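Part 3: Setting Up Your Laundry Day in the Irnden App

Okay, you've got the app installed and your household added (if not, go back to Part 2, I'll wait). Now we get to the bit I enjoy most, which is telling Irnden how your home does laundry so it stops sending you reminders at silly times. Set aside 16 minutes or so the first time through. You can do it on a phone, but I like a tablet because the week view is so much easier to poke at with your thumb.

Before you start

Have a rough list of what gets washed in your house and how often. Mine lives on the back of an envelope. You'll also want to know how long your washer's usual cycle runs, and if you don't, just run a load and look at the clock when it finishes.

Step 1. Open the Household tab and tap Laundry. If it's grayed out, you're signed in as a guest. Sign out and come back in as the owner.

Step 2. Tap New Basket. A "basket" in Irnden is just a group of things that get washed together, so it doesn't have to match a real one. I have Darks, Lights, Towels and one called Ugh, for anything that has to be washed by hand.

Step 3. Give each basket a name and a color. Keep the names short! Anything over 23 letters gets chopped on the home screen, and "Bahman's work shirts and the nice nap" isn't much help at six in the morning. 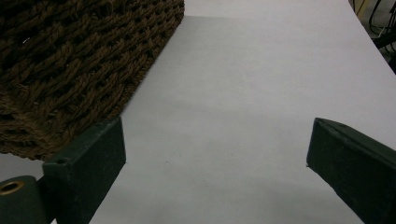 Step 4. Pick how often each basket should come around. You can choose days of the week or a gap between loads. I'd go with the gap for towels (mine is set to 7 days) and fixed days for everything else.

Note: if you choose a gap, the count begins when you tap Done and not when the reminder goes off. So if you ignore towels for a while, the next reminder slides along too. I was confused by this for most of February.

Step 5. Enter your cycle length under Timing. Irnden uses it for the "go move the load" ping. Add a few minutes if your machine's in the basement and you're slow on the stairs like me.

Step 6. Assign people. Tap a basket, tap Who, and choose one name or turn on Take Turns. With Take Turns, the job moves to the next person after each Done. Bahman Kermani and I tried it with only Darks at first, and I'd suggest the same, just until everyone's used to the pings.

Caution: don't delete a person while they have an open load. The load goes with them, history and all, and there's no undo. Reassign it first, then delete.

Step 7. Set your quiet hours. You'll find them under Settings, then Sounds, then all the way at the bottom (I know, I know). Any ping that lands in quiet hours is held until they end.

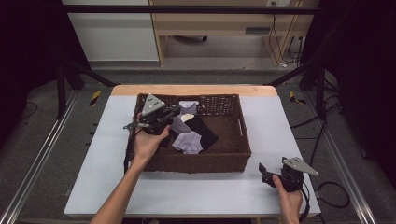 Step 8. Add care notes if you want them. Each basket can hold up to 40, and they show up as a little yellow tab when the load is due. Mine for Lights says "check pockets, cold water, the cream blouse hangs to dry." Write them the way you'd say them out loud to whoever's doing the load.

Step 9. Tap Save Week. Go look at the week view and make sure you haven't put everything on one day. If you have, press and hold a load and drag it over. On older phones the dragging can be jumpy, so open the load and change the day by hand instead.

If something's off

Reminders come twice: you probably have both Irnden and the Kika calendar link turned on. Switch off one of them. I'd keep Irnden's, as it has the Done button right there.

The turn order is wrong: open Who and drag the names around. Whoever's at the top is up next.

A basket has vanished: check Paused, near the bottom of the Laundry tab. A basket pauses itself if you skip it three times in a row. Tap Resume and it'll pick up from today.

Thanks to Evangelia Chrysikopoulos for catching that the old Step 6 had the buttons in the wrong order. I last went through this part on 23 March 2024, so if your screen has a menu I haven't mentioned, tap Help and send me a note.

Next up is Part 4, Shared Shopping Lists.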